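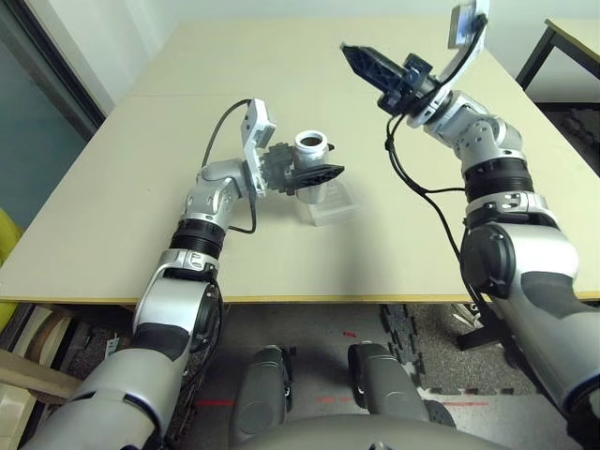
One comment on our midterm draft asked why we did not fix a single camera above the table and forget about the wrists, because "a person does not have eyes on the hands and can still put a cup away." It was a fair question, and we did not have a good answer at that time. This report is our attempt to give one. We wanted to know how much the wrist cameras help a two-armed robot when it must place small things on or into clear plastic, and if the extra work with the cameras is worth it.

Project Zisham, final report
Robotics Laboratory Course, Charbonneau Hall, Clovville

1. Introduction

Clear plastic is difficult for a robot camera. The table can be seen through the walls and the bottom, and the rim is sometimes the only part that gives a clear edge. In our first tests in March, the robot learned to reach the cup or the can quite quickly, but it released the object too early or pressed it against the container. We thought the head camera was simply too far away to see the rim well.

Our method is imitation learning. A student moves the arms by remote control, the cameras and the joint angles are recorded, and a policy is trained from the recordings. We compared two versions of the same policy:

Version A uses the head camera only.
Version B uses the head camera and the cameras on both wrists.

Everything else was kept the same, including the recordings. For version A we just removed the wrist pictures before the training.

2. Setup

The robot stands at the long side of a beige table. Each arm ends in a dark gripper with two fingers. We did not paint the fingers in a brighter color, although this was suggested to us, because a new coating would change the friction and we had no time to record again.

The wrist cameras needed more care than we expected. If the bracket is tilted too high, the fingertips go out of the picture, and the policy cannot learn where they are. If it is too low, the palm of the gripper fills the picture and little of the table is left. We adjusted the angle until both fingertips were near the middle height with the gripper open. After that the screws were marked with a pen, and we checked the marks every morning. 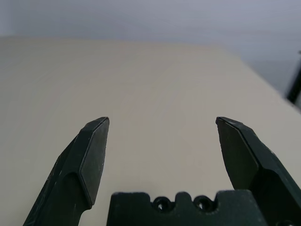
Figure 1. Wrist camera view, gripper open, both fingertips visible.

The recordings were cut and labeled with Soltier, a small tool written by an earlier group in this course. It shows the camera streams side by side and lets the user mark the start and the end of each attempt. We found one error in it: when a wrist stream dropped a picture, the tool repeated the last one without a warning. We fixed this and then labeled the first recordings again — slow work, but the timing of the gripper was much better afterwards.

3. Recording

For the can task we kept 32 demonstrations. The student who recorded was free to choose the starting places of the can and the clear tray, but both had to be inside the reach of the arms. An attempt was thrown away if the object fell, if the arms touched each other, or if the student stopped to think in the middle. Long pauses are harmful, because the policy then learns to pause too.

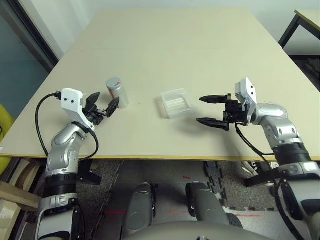 Figure 2. Head camera view with the silver can and the clear tray on the table.

We also changed which arm was used. This made the training slower, but without it the policy always wanted to use the left arm, also when the right one was closer.

4. Tests and results

Each version was tested in nine trials of the can task with starting places that were not in the recordings. A trial was successful if the object was standing in the container and the gripper had opened and moved away.

Version B failed in two trials. In one of them the can was near the far limit of the reach and the fingers closed beside it. In the other, the can stopped on the rim. Version A failed in most of its trials, and almost always at the release. The reaching part looked similar in both versions, so the head camera seems to be enough for finding the object. The difference comes in the last centimeters.

We looked at the failed trials of version A again in Soltier. The arm usually came down toward the container at a good place but at the wrong height. From the head, a small mistake in height changes the picture only a little, and the shadow of the arm on the table may confuse the policy further. We did not test the effect of shadows separately, so this remains a guess.

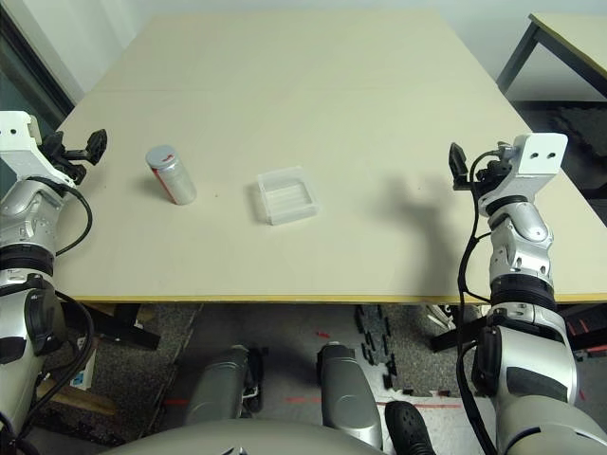 5. Limits of this work

The number of trials is small, and all of them were done in the same room with the same lamps. We cannot say if version B would still be better with a head camera of higher resolution. It is also possible that version A needs more demonstrations than version B to reach the same level, and we had time for only one training of each.

The cup task was recorded but is not part of the results. Our notes about the starting places were incomplete, and we did not want to compare trials that we could not repeat.

6. Next steps

To answer the comment from the midterm: a person has no eyes on the hands but feels the rim with the fingers, and our grippers have no sense of touch. A next group could add a simple force signal to version A and see if it closes the gap. We would also suggest a container with colored walls as a control. If version A works well with it, then the clear plastic is the main problem; if it does not, the distance of the head camera is more likely the cause.

The recordings, the corrected copy of Soltier and the bracket settings are stored in the course folder under Zisham.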